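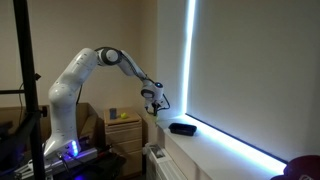
About Merwood House

By Shona Dalgleish, Head of House
Updated January

Merwood House is a residential training school for young adults who are preparing to live in a home of their own. Students stay with us during term and learn to cook, clean, mend, budget and look after a room. The school is small, and the teaching takes place in the same rooms in which students and staff spend the rest of their day.

We use cookies to improve your visit. By continuing to browse this site you accept our use of cookies. Accept | Manage settings

Our history

The school was founded by Innes Rutherford, a former teacher of home economics, who bought the house from a shipping family and opened it with 2 members of staff and a single teaching kitchen. Her first prospectus stated that every student should leave able to keep a clean room and feed a guest. That sentence remains in our aims, and new staff are asked to read the prospectus in full before they take their first class.

The upper floor was later converted to bedrooms and study rooms. The former laundry in the yard is now the workshop, where students learn simple repairs to furniture, taps and bicycles.

What we teach

The course lasts 3 terms and is divided between the kitchen, the household and the workshop. Students are placed in groups of no more than 20, and each group has its own tutor throughout the year.

Household studies are led by Keir Cruickshank. Students begin with their own rooms. They learn to clear a surface before cleaning it, to dust from the top down and to return each article to its proper place. Considerable attention is given to windows, sills and blinds, which are easily neglected in rented accommodation. Blinds are dusted along their full width, sills are wiped into the corners, and frames are checked for damp during the colder months. Students are taught to report damp in writing and to keep a copy of the letter.

Tutors also give instruction in the sensible use of small containers. A shallow open container on a sill or shelf will hold keys, letters or seed packets, and may be lifted away in one movement when the surface is to be wiped. Students decide for themselves what is kept in each container and are expected to empty it at the end of every week. Anything without an owner goes to the school office.

The kitchen is the responsibility of Torquil Rennie, who joined the school from hotel catering. His classes cover plain cooking, safe storage and the planning of meals on a fixed sum. Each student prepares supper for the house at least 2 times in a term and presents the receipts afterwards.

The house and its rooms

Rooms are painted in quiet colours and furnished simply. We ask students to keep sills and floors free of loose belongings so that rooms can be cleaned and aired properly. Pictures may be hung from the rail provided. Candles, deep-fat fryers and electric heaters are not permitted in bedrooms.

Rooms are inspected in the morning at half past eight. The tutor goes through the room with the student, and a short written note is left on the desk. Notes are kept in the student's folder and discussed at the end of term. They do not form part of any reference given to a landlord or an employer.

Staff and governance

Evander Imrie is chair of the governing body, which meets each term and receives reports from the Head of House and from the student representative. Minutes are kept in the school office and may be read there on request.

Day-to-day questions about rooms, meals and fees should be addressed to the office. Questions about teaching should be sent to the tutor concerned in the first instance.

Visiting and applying

Prospective students are invited to spend a day at the house before making an application. Visitors join a morning class, take lunch with the students and are shown the bedrooms, workshop and kitchen. A parent, guardian or support worker is welcome to attend.

Applications are considered throughout the year. Forms are available from the office and should be returned with one reference from a teacher, employer or support worker. Applicants who need help in completing the form may do so at the house with a member of staff.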